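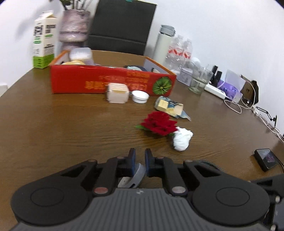
Snack Table, Monday Afternoon

I love the state a table gets into when people have been eating and talking at it for a couple of hours! We have the big brown wooden one at Wurkell now (Colin Sugden drove it over from his sister's place, all the way from 311 Fornuleck Road), and the shine on that wood makes everything you put down look a little grander than it is. These are my notes from the April get-together, one little entry for each thing on the table I liked.

The rose
Artificial, very red, and my favorite thing there. The petals have that velvety look, and there's one small green leaf poking out at the side. Zoriana Lytvynenko bought it for a play and it has been to every get-together since.

The long red box
Orange on the inside edges, yellow Chinese characters along the front, and a green emblem a bit like a leaf. What a color next to that wood! It makes a terrific tray - there was a round, pale yellow pastry in it, sharing the space with a couple of containers.

The open wrapper
Blue and white, torn open, with pale yellow pieces inside. Kirsty Mapplebeck calls them wafers and Uthai Somboon calls them cake, and they kept it up for 20 minutes. I had both opinions and several pieces.

The milk carton
Tall, white with a green band at the bottom, top open. I have a real soft spot for gable-top cartons and wish more things came in them.

The cream box
Small and square, the lid lifted just a little. Hertta Harju wants it for her buttons when we're done with it, and I think she'll get it.

The tissue
Yes, a crumpled white tissue gets an entry too! Bunched up next to the rose like that, it could almost be a second flower.

Next one starts at 7, same table. Bring something in a good box.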